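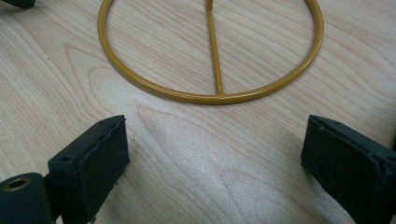
Bringing a tired metal ring back to mustard yellow

Posted by Asabe Odukoya, 2022-01-29

I have a real soft spot for simple round-rod metalwork, the sort where a ring and a straight bar are welded together and that's the whole design. A good glossy coat does wonders for it, and mustard is such a cheerful colour on a pale wooden table. If you have a plain ring piece at home that's gone dull or scratched, you can freshen it up over a weekend.

What you'll need

A sheet of 120 grit and one of 240, an old toothbrush, dish soap, metal primer, and a small tin of gloss enamel. I used Markano in the ochre shade, and a 95 mL tin was plenty.

Step 1. Wash it

Warm soapy water, then a good rinse. Go around the weld with the toothbrush -- grime loves to settle where the bar meets the ring -- and let it dry overnight.

Step 2. Sand it

Start with the coarser paper on any chips, then go over everything with the finer one until the shine is gone. Wrap the paper right around the rod and twist as you go, it's much kinder on your fingers. Wipe off the dust.

Step 3. Prime it

One thin coat, left for 6 hours. Hang the piece from a bit of wire if you can.

Step 4. Paint it

Two thin coats, 60 minutes apart. Tubular rod is a terrible one for drips, so check the underside of the curve a few minutes after each coat and brush out anything that's gathered there.

Step 5. Leave it be

I know, I know, it feels dry by supper! Give it a full week before you stand anything on it, or the gloss will stick to your tabletop.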